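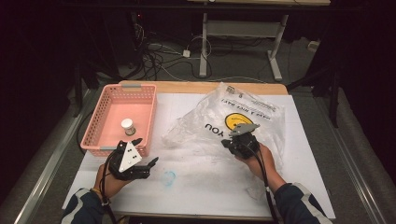

Freezer bags: wash or toss?
Forum > Kitchen > Storage

lawal_d
I go through 75 freezer bags a month and want to cut that down. Does anyone wash and reuse them? Mine stay cloudy inside and take two days to dry.

Zainab S.
I wash the ones that held bread or fruit. Warm water, a drop of soap, then upside down over a wooden spoon. I get 3 uses before the zipper goes.

hnimri
Never for raw meat – those go in the trash. Otherwise fine.

Valbona_P
I don't think it's worth it. By the time you've run the hot water and stood there, you could have bought a glass box with a lid. I switched in November and don't miss bags.

Zainab S.
Glass takes up too much room in my freezer. Bags lie flat.

Valbona_P
Square ones stack. Soup cracked one of mine though, so leave space at the top.

lawal_d
No room for boxes here either. I'll wash the bread bags and keep buying new for chicken. Does turning them inside out wreck the seams?

hnimri
It did on the thin ones. The thick ones held up.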